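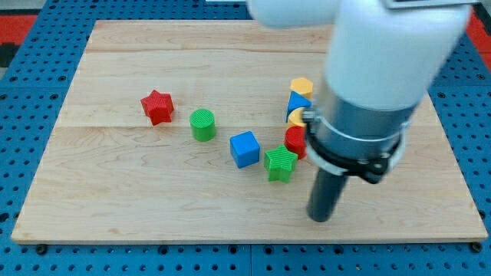 Department of Early Mathematics, Parisi College of Education

Shape and Space in the First Years: A Course Text for Students

Chapter 3
Solid Shapes on the Table

Before you read

By the end of this chapter you should be able to name the common solids used in first-year teaching, explain the difference between a face, an edge and a corner in words a child will follow, and plan a short sorting session using small blocks and a flat board. Students who have not finished the exercises on flat shapes should do so first.

3.1 Why begin with blocks

Children handle solid objects long before they meet a drawn square or circle. A cube has been stacked, dropped and chewed well before it is named. The work of the first term is therefore to attach words to things that are already familiar, and a small set of coloured blocks on a plain wooden board is enough for this purpose. The pale surface keeps the colours distinct, and the limits of the board give the group a shared working area.

Eight blocks are sufficient for an opening session. A larger set may be brought in later, and the Bitberg box supplied to placement schools holds 80 pieces, but it should not be tipped out whole in front of a new class.

3.2 Colour and shape as separate ideas

A young child asked to find "one the same" will very often choose by colour. Consider the red star and the green star at the opening of this chapter. They share a shape and differ in colour. The green star and the green cylinder share a colour and differ in shape. Both pairings are correct answers to the question as it was put, and the teacher should accept both before asking a more exact one.

Suitable questions include the following.

Which block has the same shape as this one?
Which block has the same colour, but another shape?
Is there a block that matches in neither way?

3.3 Faces, edges and corners

The cube is the usual starting point. Its six faces are all square and all the same size, so that however it is set down it looks much the same. Children should be given time to turn it in the hand and feel each corner.

The cylinder raises a harder matter. Stood on end, it rests on a flat circle and stays where it is put. Laid on its side, it rolls. Most textbooks for this age speak of two flat faces and one curved surface, and that wording is used throughout this course.

The star block is treated here as a prism: two matching star-shaped faces, joined by narrow sides. With five points it has ten such sides, a number that surprises many adults. Students should check this for themselves before teaching it.

3.4 Placing and describing

Position words are taught alongside shape words. "Beside", "behind", "nearer" and "between" all depend on where the speaker sits, and two children on opposite sides of a table will disagree in good faith. A session of up to 22 minutes is suitable, in groups of three.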